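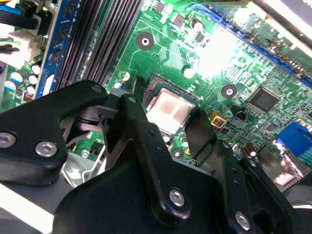 How Does a Robot Learn to Take a Computer Apart?

Think back to when you learned to tie your shoes. Somebody probably showed you, slowly, and then showed you again, and you made a few funny knots before you got it right. Robots can learn a bit like that too!

At the Magesa workshop, Rehema Khaemba is teaching a robot to work on old computers. The big green board inside a computer is called the motherboard. It holds the processor, the part that does the computer's thinking, and long thin slots for the memory. Some of those parts are tiny, so a robot's fingers (grown-ups call them a gripper) have to go very carefully around them.

Rehema steers the robot through a job from start to finish while a little camera near its gripper records what the fingers are up to. One recorded try is called an example. The robot's learning program needs lots of them, and so far she and her friend Uthai Onsri have saved more than 600.

They use different boards, too, and turn them this way and that. If every example looked the same, the robot might get muddled the first time it met a new computer, just as you might if your shoelaces suddenly had to be tied on somebody else's feet.

What about the tries that go wrong? Uthai puts a note on those, so the program doesn't copy them by mistake.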